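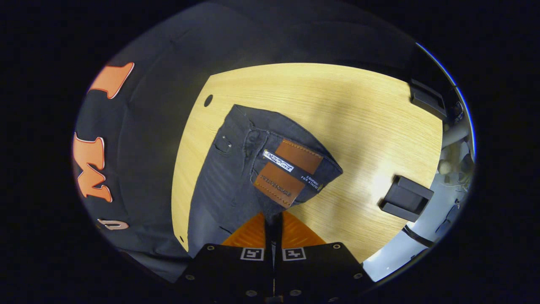
Forums > Manipulation > Teaching by Demonstration > Folding jeans with the hand-held gripper, how much is enough?

pellet_stove
I'm putting together demonstrations for a jeans folding task and I'd like to hear from people who have done denim. We did towels and T-shirts first with the same hand-held gripper and those policies were decent. Jeans are going badly.

Setup: wood table, one person, two-finger gripper with the ribbed orange pads, fisheye camera, a marker on each finger for the opening width. I have 600 demonstrations so far, all collected by hand. The policy gets the first fold most of the time. On the second fold it goes in at the waistband, closes on one layer, and drags the whole pair across the table.

Is this a data amount problem or am I teaching it wrong?

gantry_lou
Teaching it wrong, probably. 600 is plenty for one garment type on one table. Where do your people grab on the second fold?

pellet_stove
Wherever they like near the lower edge of the waistband. I didn't give instructions on that. I thought variety would help.

gantry_lou
Variety in where the jeans lie, yes. Variety in where you pinch them, no. If one person takes the belt loop and the next takes the corner by the pocket, the policy ends up aiming between the two and gets neither. Pick one spot and write it down.

mossback16
I disagree with that. We let operators pick freely on our Vadum project and it was fine. A person picks a different spot because the cloth is lying differently. If you force one spot, the demos get awkward, with a lot of little corrections in them, and the robot learns the corrections.

What I would look at is the approach angle. With a hand-held gripper your wrist can do things the arm can't. People roll the wrist under the denim to get both layers and they don't notice they did it. Replay a few on the arm and see how many are even reachable.

pellet_stove
I replayed 16 just now. 5 of them hit a joint limit right before the grasp. That's worse than I expected.

mossback16
There you go.

tinroof_dan
Why not drive the arm by remote control and skip this whole problem? Every demo is reachable by definition. We moved to a leader arm at Harnamside and I wouldn't go back for anything heavy.

gantry_lou
Because it takes him three times as long per demo, and you can't feel the cloth. With denim you want to feel when you have the second layer. I've watched good operators on a leader arm miss it over and over.

tinroof_dan
Slower, sure. But he's throwing out a third of what he collects by hand, if those replays mean anything. Count the time on the usable ones only and the gap gets a lot smaller.

mossback16
Middle ground: keep collecting by hand, but check reach right after each recording and have the person redo it on the spot if it fails. Operators learn what the arm can do pretty fast when they get told right away. Ours were down to a few failures a session after 4 sessions.

weftside
Small thing about jeans in particular. The leather patches on the back waistband are stiff, and if the pads close on one, the grip feels solid but you only have the top layer. Same for anything with a rivet near it. I tell people to stay off the patch and off the pocket corners.

Also check what the camera sees beside the table. If your operators stand close, their clothes fill one side of the fisheye view. Big letters on a dark shirt are exactly the kind of thing a policy will latch onto, and there won't be a shirt there when the arm is doing the job. We have everybody wear plain gray now, and we mask out the outer part of the view as well.

gantry_lou
Masking has never made a difference for me. Changing who does the collecting has.

weftside
It made a difference for us. Different camera height, maybe.

pellet_stove
OK. Plan for this week: a reach check after every recording, a rule to stay off the leather and the rivets, and no fixed pinch point for now. If the drag is still there I'll try gantry_lou's single spot on a smaller set and compare. I'm not buying a leader arm yet - no budget.

Does anyone keep the failed ones? I have the recordings where the denim slipped out of the pads and the person went back in for it.

mossback16
Keep them if the person recovered smoothly. Drop them if they put the gripper down or used the other hand.

tinroof_dan
Agree with that one.

Comments (3)

yimyam_user: The Yimyam import script drops recordings where a finger marker is hidden by cloth. Check your real count before you decide you have enough.

cold_solder: Did the single pinch spot ever get tested? Same drag problem here with work pants.

pellet_stove: Not yet. The reach check cut most of the bad second folds, so it moved down the list. I'll post numbers in the Cimomia thread when I have them.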